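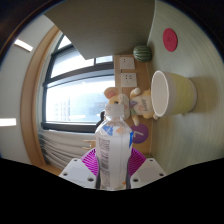 Six hundred was too many, Seren Morgan said, if all 600 were going to look alike. The model would learn one approach to one bottle and nothing else.

Trinidad Bustos kept the jaws closed and checked the log. Entry 40, dated 5/8/19, read: bottle, cap up, grasp at body, duration OK. Entries 37 through 39 read the same.

"The protocol says repeat," she said.

"The protocol says demonstrate. Which way did you come in?"

"From the front."

"Every time?"

Trinidad scrolled. Every time. She had learned the task on the first day at Skedstead and had since removed everything from it that cost effort - the pause before contact, the small correction at the wrist, the second try. Her hand now did it without her. The Viltex software scored the trajectories as consistent and marked them green.

"Miss one," Seren said.

"On purpose?"

"Come in too high. Then fix it, and keep recording while you fix it."

She opened the jaws, backed off and started entry 41. She aimed high. At the last moment her wrist dropped to the correct height and the fingers closed on the label. Green.

Entry 42 was green. So was 43.

"I can't do it wrong," Trinidad said.

Seren pulled up a chair and held out a hand for the gripper. "How long did it take you to get like this?"

"Two weeks."

"Then start with your left."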